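Re: [clurkeo-list] Shipping the seed swap boxes

Guoqing Cheng wrote:
> Before we all do what we did last December, can somebody please
> settle the packing question? My padded envelopes came back from
> the sorting machine looking chewed, and two of the bean packets
> had opened inside. I vote for boxes, but postage went up and I
> don't want to be the one who triples everybody's bill.
> Also, who has the Benítez squash this year? I was promised some.

Guoqing, I have the Benítez squash. I have so much Benítez squash that my neighbors have stopped answering the door. You'll get yours.

On packing, I'm with you, and I'd like it in the archive so I can point at it next year when this comes up again. Envelopes are fine for lettuce, poppies, carrots and anything else you could lose in a shirt pocket. For beans, peas, corn and squash they're a gamble. The rollers at the sorting plant press everything flat, and a runner bean does not care to be flat. Last winter I sent 55 packets in envelopes and got 2 apologies from the post office, one of which was addressed to a Mr. Fuentabella.

So this is what I'd propose for the big seeds:

Everyone sends one box to the hub, which is me again, out here in Unarport, where I remain the only person who didn't leave the room fast enough. I sort, and one box goes back to each of you. That's two postages per member for the whole swap. Last time we all mailed each other directly and I counted the labels afterward out of spite: 387. You could have bought a decent wheelbarrow.

Use a small box. People hear "box" and reach for whatever the microwave came in, then fill the rest with newspaper, and the carrier charges by size as well as weight. If you can hear the packets sliding when you tip it, it's too big or it needs more stuffing.

Dry your seed properly first. I know everyone says they do. Squash wants a good three weeks on a screen somewhere airy, and a bean should break when you hit it with a hammer. If it squashes, back on the screen. One damp packet of limas in a sealed box will take its neighbors down with it, and I still have the smell of the Zindley limas somewhere at the back of my nose.

Label the packet itself, in pencil. Variety, year, and whether you isolated it or let the bees decide. "Red one from Mom" was charming the first time. I grew it out and it was three different red ones.

No glass jars. You know who you are.

Tape the bottom seam twice and the top once, and put your name on a slip inside in case the outside label goes traveling by itself. I'll post the want list as soon as I've got offers from everybody, and it was 178 lines long last year, so please don't send me your wants in the form of a poem, however good the poem was.

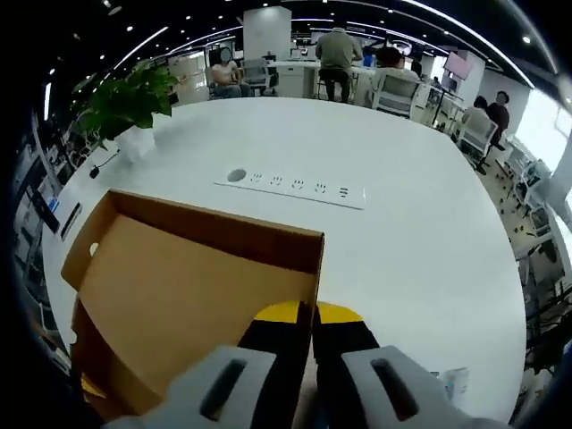
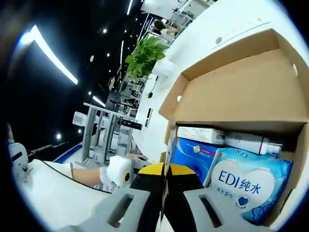

Guoqing has since written back to say that boxes through a hub are fine, that the hammer test seems a little dramatic when a fingernail does the job, and could the want list go out before Thanksgiving this time so people know what to dry. Also that the limas were a shared responsibility.

They were not. But before Thanksgiving, yes, I'll try. Offers to me off-list, please, plain text, one variety per line.

Wenceslao Fuentealba
Unarport

Get the Clurkeo seed digest in your inbox once a month. Subscribe | No thanks
Contact the list owner | © Clurkeo Seed Savers | Back to top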